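How to Write a Recusal Application Against an Inquiry Officer

Home | Guides | Courts and Inquiries | Forms | Contact

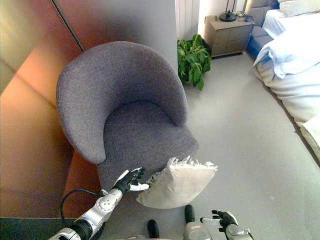 Grey armchair with a white square pillow.

A recusal application asks a judge, a member of a tribunal or an inquiry officer to step away from one case. It does not ask for the person to be dismissed from the post. Many applications fail because the writer mixes these two things, so please keep them apart from the first line.

Before you write

Read the rules of the body which holds the inquiry. In the Pluserville procedure, which I use in this guide, you have 48 hours from the moment when you learned of the conflict. The registry at Nindska counts these hours also over the weekend. If you learned it on Thursday evening, Monday is too late.

Write down how you learned the fact, and at what time. You will need this for the second paragraph.

Step 1. The heading

Put the case number, the names of the parties and the name of the officer. Under it write "Application for recusal". Do not add words such as "urgent" or "very serious".

Step 2. The fact

Describe one conflict in plain sentences. A good paragraph is like this: "The officer was a paid adviser to Jatoi until April. Jatoi is a party in this inquiry." If you have two conflicts, give each its own paragraph and number.

Step 3. The proof

Attach only the pages which show the fact. My colleague Tariq Bajwa once received a bundle of 2,359 pages, and the important letter was on page 247. The panel refused to look for it. Mark each attachment with a letter and use the same letter in your text.

Step 4. The request

Ask for two things: that the officer leaves the case, and that no new order is made before the application is decided. The second request is often forgotten, and then the hearing simply continues.

Step 5. Signature and delivery

Sign every copy. The Nindska registry wants 5 copies, the Hesau registry accepts one by e-mail. In both places ask for a stamped receipt or a reply with the date.

If the application is refused

You should receive written reasons. Keep them, even when they are short, and check the time limit for appeal on the same day. Continue to attend the hearings while you wait, and ask that your objection is noted in the record each time.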